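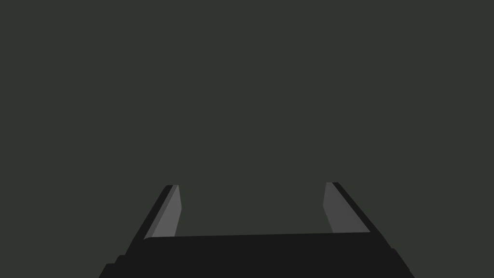
Wrist view fault in the Skelldale cell: what failed and what has changed

Readers who followed the spring notes will know that the Skelldale cell is being built twice, once in simulation and once in steel. The simulated version runs the pick policy against rendered wrist views before anything is released to the arm. In May a batch of 966 simulated runs was passed for release when 281 of them should have been thrown out. One of the resulting releases then drove the real gripper into the edge of a tote. Nobody was inside the guard, the finger pads were replaced, and the cell was back in use the following morning. The fault had been present for longer than we would like, and the fix touches scripts that other groups have copied, so the details are set out in full.

What happened on the arm

Ewan Swanson was running the release on the real cell at 14:20. The first picks were normal. On a later pick the arm moved to its pre-grasp height with the jaws open, paused for the usual settling time, and then went straight down with no sideways correction. The tote had been placed off its mark, well inside the tolerance the policy is meant to handle. The left finger met the rim. The force limit tripped, the drive stopped, and the brake held.

Ewan did not reset. He left the arm where it was, pressed the stop on the pendant, and wrote down the joint values by hand before cycling power. That turned out to matter, as the controller overwrites its trip record on restart and the handwritten values were the only good account of where the wrist had been.

The protective side of the cell did its job. The speed was limited, the guard was shut, and the force limit behaved as tested. The failure was upstream, in what the policy had been allowed to learn and in what we had accepted as proof that it worked.

Tracing it back

Genalyn Catacutan replayed the release against the stored simulation runs and found that the policy had a strong habit of descending straight down whenever the wrist view gave it little to go on. On the real cell the view had been poor because the lamp over the tote was partly shaded by a cable bracket. A policy in that state ought to hold position and ask for help. Ours went down.

The habit came from the training batch. In 281 runs the wrist view contained the gripper and a flat background and nothing else: no tote, no bench, no parts. The jaws were drawn correctly, with both finger pads lit, and the motion of the arm was recorded as normal. The world it was supposed to be working in was missing from the render.

It was still there in the physics. Amato, the simulator we use, keeps the physical model and the drawn model in separate lists. A tote can be solid and weighable and at the same time invisible. In the affected runs the scripted teacher, which reads positions straight from the physical model, carried on picking parts without difficulty. The runs were scored as successes and stored with their blank views. The policy was then trained to match the teacher's motion from pictures that held no information about it. The average of many such motions is a straight descent, and that is what it learned.

The cause

Two separate faults had to line up.

The first was in the scene loader. Bench, tote and parts are attached to a parent node, and the loader waits for that node to report ready before the first frame is drawn. If the asset store was slow, the wait ended on a timeout and the loader carried on. It wrote a line to the log at the lowest level, which the batch runner discards. The gripper belongs to the arm model, loads by a different route, and was never affected.

The second was in our own frame check. The check was written by Vilmos Bakos two years ago to catch renders that came out entirely black after a graphics driver fault. It measures the spread of brightness across the whole view and rejects anything too even. A view of the gripper against a plain background passes easily. The palm is very dark, the pads are mid-grey, and the contrast between them is enough on its own to satisfy the threshold. The check was asking whether the picture had something in it. We had been reading the answer as though it meant the scene was complete.

Vilmos has asked us to record that the limitation was in the comment at the head of the file. It was. The comment was dropped when the script was moved into the Trarneo pipeline, along with the test that went with it.

Why the review missed it

Each batch is sampled by a person before release. The reviewer is shown 100 runs as short clips from the overview camera, which is drawn by a separate process with its own copy of the assets. Those clips were sound. The wrist view was not part of the review page at all. It had been removed to make the page load faster, after several reviewers said they never looked at it.

The success figure did not help either. It is computed from the physical model, so a run with nothing drawn scores the same as a run with everything drawn. The batch passed with a better figure than the one before it.

Training loss did show something. There was a raised floor in the second half of the run that Genalyn noted at the time and put down to the new part shapes. With the affected runs removed the floor disappears.

What has been changed

The loader timeout is now an error. If the parent node is not ready, the run stops, no frames are stored, and the batch runner reports the run as failed. Batches take longer to finish when the asset store is busy. We accept this.

The frame check has been rewritten. It now masks out the gripper using the arm model and looks only at the remaining area. It also reads the object label image that Amato produces alongside each colour view, and compares the labels with what the physical model says should be within the field of view. If the tote should be visible and no pixel carries its label, the run is rejected. The comparison is made on the first frame and again at pre-grasp height. A run that is meant to start with nothing in view has to say so in its header.

The review page shows the wrist view next to the overview clip. The page is slower.

On the arm itself, the policy no longer decides alone whether to descend. A separate check tests for the tote rim in the wrist view at pre-grasp height. If the rim is not found the arm holds, the beacon goes to amber, and the operator is asked to look. Morag Urquhart tested this by shading the lamp, by covering the lens and by removing the tote. The arm held in every case. She also found that a strong reflection from a wet tote can trigger the hold when it is not needed, and that is still open.

The cable bracket has been moved to the rear of the mast.

What has not been changed

The force limit stays where it was. There was a suggestion to lower it, and Gillespie Galbraith went through the trip values with the pad supplier. A lower limit would have stopped the arm slightly sooner and would also stop it on ordinary picks of the heavier parts. Frequent false trips teach operators to reset without looking, and that is a worse position than the present one.

The background colour in simulation also stays. Some of us wanted a bright colour that would make a missing scene obvious to the eye. The label comparison does the same job without altering the pictures the policy trains on.

Action for other groups

If you took the Trarneo scripts before the May update, you have the old loader and the old frame check. Replace both. Replacing only the check will catch bad runs after they have been made, but you will lose the machine time.

Stored batches should be rescanned. The rescan tool is in the shared tools folder and works on any batch that kept its label images. For batches without labels it falls back to comparing the masked area of each wrist view with the plain background colour, which will find blank scenes but will miss a scene with only one object absent. Treat a pass on such a batch with care, and do not use it as the sole basis for a release.

The Groneo team has rescanned its own store and is retraining two policies. Results from the retrained Skelldale policy will be in the next issue, with the trip record settings for the controller, which are being altered so that a restart no longer clears them. Until then the rule on the cell is the one Ewan followed: after a trip, copy the joint values down before touching the power.

Questions on the loader go to Vilmos, and on the arm-side hold to Morag. Logs from rescans should be sent to Genalyn, including the ones that come back clean.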